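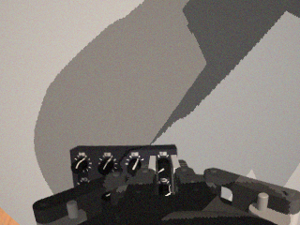

The robotics club wants you to know it has a robot that can turn a knob. I went along to the open evening on Sunday, November 6, 2022, to see whether that was true, and came away with a more muddled answer than either the club or I would have liked.

First of all, there is no robot. There is a simulated one, which lives on a computer in the upstairs room at the Sidasley centre, and the members sit round a screen telling it what to do. I had turned up expecting something I could trip over. Tshepo Mahlangu, who runs the sessions, was quite open about this when I asked, although the poster in the foyer was less so. A real arm costs money the club hasn't got. A pretend one can crash into the furniture all evening and no one has to fill in a form.

The project is called Adora. The idea is that the gripper should be able to find a dial, take hold of it, turn it to a given mark and let go. A box with dials on it is the main piece of work this term. To you and me this is a job for a finger and thumb. To the members it is a job for a great deal of typing, and they have now made 3513 attempts at it, a figure read out to us with some pride. I asked how many had gone well. There was a pause, and then a long talk about what "well" means. A turn that stops one tick short is a pass under the old rules and a fail under the new ones. The old rules were dropped in the summer. The total, I noticed, goes back before that.

The best run so far under the new rules is five good turns in a row. I think that is a fair thing to be pleased about, and I wish they had led with it.

Some of the members had brought parents, and one father asked the question I had been saving up, namely what happens when you put the same program into a real machine. Tshepo's reply was that it would probably not work straight away. Real knobs are stiff, real tables wobble and real light moves about during the day. The club changes the lighting and the position of things between attempts so that the program doesn't get too used to one set-up. I can follow the reasoning. I would still like to see it tried once on an old cooker.

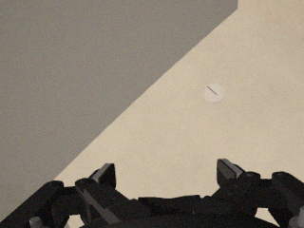 The younger group, who call their team Kiều, have been given something simpler to start on. They have to get the gripper to the right spot over the table, fingers open, and stop there. It sounds like very little. Having had a go with the keyboard myself, I can report that left and right swap over the moment you stop concentrating, and that an eleven-year-old will sigh at you if you overshoot. I thought this was the better half of the evening. They argued about angles, they drew on the backs of their hands, and when something went wrong they wanted to know why before they pressed the button again. The older ones just pressed the button.

There is a competition in December, the Esterer Cup, and the club means to enter both groups. Entry is £100 per team and the fund stands at £738, so the money is there, though it was raised on the understanding that it would go towards an actual arm. I raised this at the end and was told it would be discussed. I hope it is, and with the people who bought the cakes in the room.

Sessions carry on as usual in the upstairs room. Bring a laptop if you have one, as there are not enough to go round. Visitors are welcome to watch, and Tshepo says he will change the poster.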